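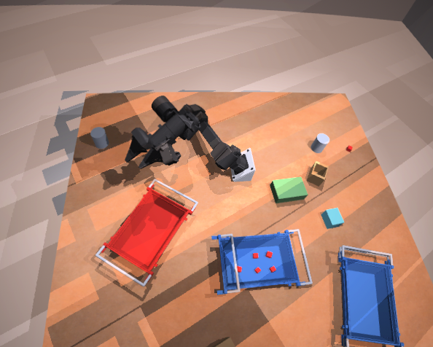 Sorting practice in the simulator. Arm has the white block, five red cubes in the middle blue bin.

Restorard Shop Talk > Automation on the floor
Thread: Our returns bench is getting an arm and I'm kind of thrilled

trayjockey
Posted September 16, 2023
So the Kartha project is finally real for us! We're the returns bench, 30 people over both shifts, and we spend most of the day picking small parts out of mixed totes and putting them in the right bins. The screen grab is from the sim they set up in the break room so we can try sort rules before the arm gets bolted down. Blocks and cubes for now, real part shapes come later. I've been in there every lunch. You change a rule, run it again, and see what the arm does with it, and the engineers want our rules, the ones we've never written down. I've been sorting by hand for years and this is the most anyone has asked me about it.

mudflap_1147
Good for you, but ask what happens to the 30. We got a Tilter line in March and the first thing that changed was the rate board. Packers downstream went from 1147 a shift to 1307 because the machine could feed them that fast. Their wrists didn't get an upgrade.

trayjockey
Fair, and we did ask. No cuts through next year, in writing. Rate wasn't mentioned, so I'm adding it to my list for the next meeting. Thank you!

gasket_gal
I was on the Tilter line too (hi mudflap) and I'd take it over the old way any day. My shoulder quit hurting in a month. Yes the rate went up, and yes we had to fight to get it down to 1280, but I don't lift totes anymore and I learned to clear faults and teach new pick points. That's a pay grade here.

mudflap_1147
It's a pay grade for four of you. The rest are feeding the thing.

gasket_gal
True. They should rotate it. I've said so.

oldbinlabel
Does the sim ever show a mess? Your bins are all over the place angle-wise, which I like, ours never sit straight either. But cubes are easy. Try it with shrink wrap and half a carton stuck to the part.

trayjockey
Not yet! I asked for wrap and they said it's hard to model. The crooked bins I love, when they lined everything up in a row it felt like somebody else's bench. The red one's empty in that shot, by the way, and I want it for rejects.

nightshift_noodle
We use Trokar arms on kitting. Get one person from EACH shift in on the rules. Ours were all written by days, and nights spent weeks working around them.

trayjockey
Oh that's good. It's all days in there right now. I'll take the signup sheet over at shift change tonight.

mudflap_1147
Put the rate question on the same sheet.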